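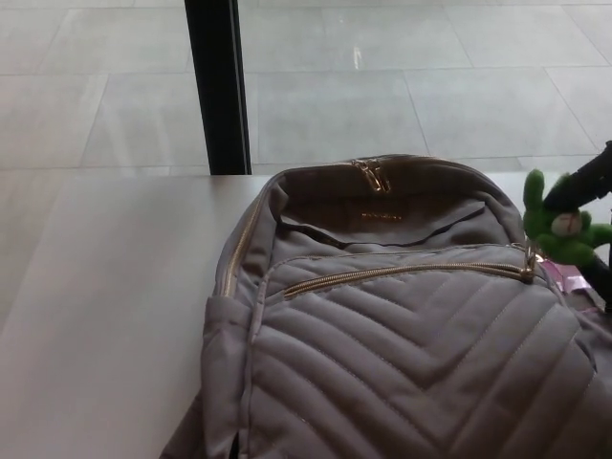
누빔 배낭의 손질과 보관, 짐 꾸리기 안내

생활용품 관리 안내 / 가방류

본 안내는 누빔 처리된 천 배낭을 일상적으로 사용하는 가정을 위하여 작성되었습니다. 통학용, 출퇴근용, 짧은 여행용으로 쓰는 중소형 배낭을 기준으로 하며, 가죽 배낭과 등산용 대형 배낭은 다루지 않습니다. 제품에 부착된 취급 표시와 본 안내의 내용이 서로 다를 경우에는 취급 표시를 우선하시기 바랍니다.

1. 작업 전 준비

배낭 손질은 평평하고 밝은 색의 탁자 위에서 하는 것이 편리합니다. 어두운 색 탁자에서는 떨어진 실밥이나 모래알이 잘 보이지 않습니다. 탁자 표면을 마른 천으로 한 번 닦고, 배낭의 앞판이 위로 오도록 등판을 바닥에 대고 눕힙니다. 어깨끈은 등판 아래로 가지런히 넣어 두면 작업 중에 걸리지 않습니다.

준비물은 다음과 같습니다.

부드러운 솔 한 개(옷솔 또는 구둣솔 중 털이 짧고 부드러운 것)
마른 면 수건 두 장
흰색 천 조각 여러 장
중성세제
미지근한 물을 담은 대야
면봉
작은 가위
색이 없는 양초 또는 지퍼용 윤활제

색이 있는 수건은 젖었을 때 물이 빠져 배낭에 옮겨 묻을 수 있으므로 피합니다. 밝은 회색이나 회갈색 계열의 천은 이염이 특히 눈에 띕니다.

2. 내용물 비우기

주머니는 바깥쪽부터 안쪽으로, 작은 것부터 큰 것으로 순서를 정하여 비웁니다. 옆 주머니, 앞주머니, 주 수납부, 안쪽 작은 주머니의 순서가 무난합니다. 옆 주머니는 천이 접히거나 부풀어 있어 속이 잘 보이지 않는 경우가 많습니다. 손가락을 바닥까지 넣어 확인하고, 영수증과 사탕 포장지, 머리핀 따위를 모두 꺼냅니다.

꺼낸 물건은 곧바로 배낭에 되돌려 넣지 않습니다. 계속 가지고 다닐 물건, 집 안의 제자리로 돌려놓을 물건, 버릴 물건으로 나누어 탁자 한쪽에 둡니다. 볼펜은 뚜껑이 닫혀 있는지, 화장품은 새지 않는지 이때 함께 살핍니다.

모든 지퍼를 끝까지 연 상태에서 배낭을 거꾸로 들고 바닥을 가볍게 두드리면 모서리에 남은 먼지가 떨어집니다. 욕실이나 베란다에서 하면 뒷정리가 수월합니다. 안감을 밖으로 뒤집을 수 있는 제품은 뒤집어서 솔기 부분을 솔로 털어 냅니다. 안감이 바닥에 고정된 제품을 억지로 잡아당기면 박음질이 뜯어질 수 있습니다.

3. 누빔 부분의 먼지 제거

누빔 천은 솜이 든 부분이 볼록하게 올라오고 박음질한 선이 오목하게 들어갑니다. 먼지는 이 오목한 선을 따라 쌓입니다. 표면만 닦으면 볼록한 부분은 깨끗해지고 선은 그대로 남아, 얼룩이 아닌데도 무늬가 지저분해 보입니다.

솔질은 반드시 누빔선의 방향을 따라서 합니다. 사선이 양쪽에서 내려와 가운데에서 만나는 브이(V) 자 무늬라면, 왼쪽 사선과 오른쪽 사선을 따로 나누어 각각 바깥에서 가운데로 솔질합니다. 두 선이 만나는 지점에 먼지가 모이므로 마지막에 그 부분을 위에서 아래로 쓸어 내립니다. 선을 가로질러 세게 문지르면 실이 일어나고, 심하면 땀이 끊어집니다.

진공청소기를 사용할 때에는 가장 약한 세기로 하고 흡입구에 얇은 천이나 스타킹을 씌웁니다. 흡입구를 누빔 위에 오래 대고 있으면 솜이 한쪽으로 몰릴 우려가 있습니다. 접착식 먼지 제거 롤러는 무광의 부드러운 천에 붙은 머리카락을 떼는 데에는 쓸모가 있으나, 오목한 선 속의 먼지에는 닿지 않습니다.

4. 부분 세척

물세탁이 가능하다는 표시가 없는 배낭은 전체를 물에 담그지 않습니다. 누빔 속의 솜은 물을 많이 머금고 마르는 데 오래 걸리며, 마르는 동안 냄새가 나거나 뭉칠 수 있습니다. 대부분의 생활 오염은 부분 세척으로 충분히 관리됩니다.

가. 세척액은 물 400밀리리터에 중성세제 몇 방울을 섞어 만듭니다. 거품이 많을수록 헹구기가 어려우므로 세제의 양을 늘리지 않습니다.

나. 보이지 않는 곳, 예를 들어 바닥 모서리나 어깨끈 안쪽에 흰 천으로 세척액을 조금 묻혀 봅니다. 16분이 지난 뒤 흰 천을 다시 눌러 색이 묻어나면 세척을 중단하고 전문 세탁소에 상담합니다.

다. 흰 천에 세척액을 적셔 꼭 짠 다음 얼룩의 바깥에서 안쪽으로 두드립니다. 문지르면 얼룩의 범위가 넓어집니다.

라. 맑은 물에 적셔 꼭 짠 천으로 같은 자리를 여러 번 두드려 세제를 걷어 냅니다.

마. 마른 수건을 대고 손바닥으로 눌러 물기를 옮깁니다. 비틀거나 쥐어짜지 않습니다.

닦은 자리의 가장자리에 물 자국이 남는 경우가 있습니다. 이때에는 누빔 한 칸 또는 한 줄 전체를 같은 정도로 적셔 함께 말리면 경계가 옅어집니다. 박음질선이 자연스러운 경계가 되어 주므로 민무늬 천보다 자국을 감추기가 쉬운 편입니다.

얼룩의 종류별 처리는 다음과 같습니다.

음료: 마른 천으로 먼저 흡수시킨 뒤 맑은 물로 두드리고, 남은 색은 세척액으로 처리합니다.
기름: 옥수수 전분이나 베이비파우더를 뿌려 80분간 둔 다음 솔로 털고, 세척액으로 두드립니다.
볼펜: 면봉에 소독용 알코올을 조금 묻혀 점을 찍듯이 누릅니다. 색 빠짐 시험을 반드시 먼저 합니다.
흙: 완전히 마를 때까지 기다렸다가 솔로 털어 냅니다. 젖은 상태에서는 만지지 않습니다.
화장품: 마른 천으로 걷어 낸 뒤 세척액을 사용합니다. 물티슈는 성분에 따라 얼룩을 번지게 할 수 있습니다.
껌: 얼음을 비닐에 넣어 대고 굳힌 다음 손톱이나 플라스틱 카드로 떼어 냅니다.

5. 금색 지퍼와 장식의 관리

금색 금속 장식은 겉면에 얇은 도금이 되어 있는 경우가 많습니다. 연마제, 치약, 베이킹소다로 문지르면 광택이 나는 듯하다가 바탕 금속이 드러나므로 사용하지 않습니다. 마른 면 수건으로 손자국을 닦는 것으로 족합니다. 땀이나 핸드크림이 묻은 손잡이는 물기를 꼭 짠 천으로 닦고 곧바로 마른 천으로 다시 닦습니다.

지퍼 이빨 사이의 먼지는 지퍼를 닫은 상태에서 솔로 길이 방향을 따라 털고, 지퍼를 연 뒤 안쪽을 한 번 더 텁니다. 앞판을 비스듬히 가로지르는 앞주머니 지퍼는 양 끝에 먼지가 끼기 쉬우니 면봉을 사용합니다. 옆면을 따라 세로로 내려오는 지퍼는 아래쪽 끝을 확인합니다.

움직임이 뻑뻑한 지퍼에는 양초를 이빨 위에 가볍게 문지른 뒤 손잡이를 여러 차례 왕복시킵니다. 묻어난 가루는 마른 천으로 닦습니다. 식용유는 시간이 지나면 끈적해지고 천에 스며들기 때문에 쓰지 않습니다.

지퍼가 안감을 물었을 때에는 손잡이를 앞으로 당기지 마시고, 물린 천을 지퍼와 직각 방향으로 팽팽하게 잡은 상태에서 손잡이를 조금씩 되돌립니다. 물린 자리에 풀린 실이 있으면 가위로 짧게 잘라 냅니다. 잡아 뜯으면 이어진 박음질까지 풀릴 수 있습니다.

주 지퍼에 손잡이가 두 개 달린 배낭은 닫는 위치를 정해 두는 것이 좋습니다. 둥근 윗부분의 정점에서 두 손잡이를 만나게 하면 무게가 양쪽으로 고르게 실리고, 여닫을 때에도 찾기 쉽습니다. 혼잡한 대중교통을 이용할 때에는 두 손잡이를 등판에 가까운 쪽으로 옮겨 놓는 방법도 있습니다.

금속으로 된 상표 장식은 가장자리가 들뜨지 않았는지 손끝으로 확인합니다. 들뜬 장식은 옷에 걸려 올을 뜯을 수 있으므로 뒷면의 고정 다리를 다시 눌러 주거나 수선점에 맡깁니다. 작은 장식의 음각된 글자에 낀 때는 마른 면봉으로 닦습니다.

6. 건조

부분 세척을 마친 배낭은 지퍼를 모두 열고 그늘에서 말립니다. 직사광선은 회색 계열의 천을 누렇게 또는 희끗하게 바래게 합니다. 헤어드라이어의 더운 바람과 난방기 위 건조도 솜과 도금에 모두 좋지 않습니다. 선풍기나 드라이어의 찬 바람은 사용할 수 있습니다.

마른 수건을 둥글게 말아 안에 넣으면 형태를 유지하면서 습기를 흡수할 수 있습니다. 수건이 축축해지면 새것으로 바꿉니다. 겉이 마른 뒤에도 누빔 속은 젖어 있을 수 있으니, 볼록한 부분을 손가락으로 눌러 서늘한 느낌이 없는지 확인한 다음 보관합니다.

7. 짐 꾸리기

배낭의 모양과 박음질의 수명은 짐을 넣는 방식에 크게 좌우됩니다.

무거운 물건은 등판 쪽에 붙여 세워 넣습니다. 노트북, 두꺼운 책, 서류철이 이에 해당합니다. 앞판 쪽에 무거운 물건을 두면 배낭이 뒤로 처지고 어깨끈 연결부에 힘이 몰립니다.

모서리가 날카로운 물건은 누빔 앞판에 직접 닿지 않게 합니다. 열쇠, 필통, 충전기 등은 작은 주머니에 담아 넣고, 앞판과 닿는 면에는 얇은 옷이나 손수건을 둡니다. 안쪽에서 눌린 자국은 누빔의 볼록한 모양을 무너뜨립니다.

앞주머니에는 자주 꺼내는 납작한 물건만 넣습니다. 교통카드, 휴대용 휴지, 수첩 정도가 알맞습니다. 앞주머니가 불룩하면 사선 지퍼의 이빨이 벌어지기 쉽습니다.

옆 주머니에 물병을 넣을 때에는 겉면의 물방울을 닦고 뚜껑이 잠겼는지 확인합니다. 접는 우산은 물기를 털어 방수 주머니에 넣은 뒤 물병의 반대편에 둡니다. 옆 주머니가 한쪽만 늘어나지 않도록 가끔 좌우를 바꾸어 사용합니다.

지퍼를 닫을 때에는 한 손으로 양쪽 천을 모아 잡고 다른 손으로 손잡이를 움직입니다. 손잡이만 당겨 억지로 닫아야 한다면 짐의 양을 줄여야 합니다.

8. 장기 보관

3월의 신학기 준비나 계절이 바뀌는 시기에는 사용하지 않는 배낭을 정리하게 됩니다. 보관 전에는 위의 2항부터 6항까지를 차례로 시행하고, 완전히 마른 상태인지 다시 확인합니다.

속에는 구김 없는 흰 종이나 오래된 면 티셔츠를 채웁니다. 신문지는 잉크가 안감에 묻을 수 있습니다. 윗부분의 둥근 곡선이 꺼지지 않을 만큼만 넣고, 지퍼가 팽팽해질 정도로 채우지 않습니다.

금속 손잡이가 앞판 위에 놓인 채로 오래 눌리면 천에 자국이 남습니다. 손잡이마다 얇은 종이를 감거나, 손잡이 아래에 천 조각을 끼워 둡니다. 통기성이 있는 부직포 주머니나 헌 베갯잇에 넣어 선반에 세워 두고, 그 위에 다른 가방을 쌓지 않습니다. 비닐봉지에 밀봉하면 습기가 빠져나가지 못합니다.

고리에 걸어 보관할 경우에는 윗손잡이만 사용하지 말고 폭이 넓은 고리에 어깨끈까지 함께 겁니다. 방습제는 천에 직접 닿지 않게 종이봉투에 넣어 주 수납부에 둡니다.

9. 점검과 수선

한 달에 한 번 다음 항목을 살피시기를 권장합니다.

어깨끈과 본체의 연결부에 벌어진 땀이 없는가
누빔선에 끊어진 실이 없는가
지퍼 양 끝의 박음질이 온전한가
바닥 모서리의 천이 얇아지지 않았는가
옆 주머니의 세로 솔기가 터지지 않았는가

누빔선의 실이 한두 땀 끊어진 정도라면 가정에서 수선할 수 있습니다. 같은 색의 실을 바늘에 꿰어 원래의 바늘구멍을 따라 통과시키고, 매듭은 솔기 안쪽에 숨깁니다. 실을 너무 당기면 그 부분만 깊게 파이므로 옆 줄의 깊이에 맞춥니다. 어깨끈 연결부의 손상은 하중을 받는 곳이므로 전문 수선점에 의뢰하시기 바랍니다.

작성: Etach 생활관리 안내실
최종 수정: 5월 5일
문서 번호: 423

관련 안내: 천 소재 필통의 세척 / 접이식 우산의 건조와 보관 / 현관 수납장의 가방 칸 정리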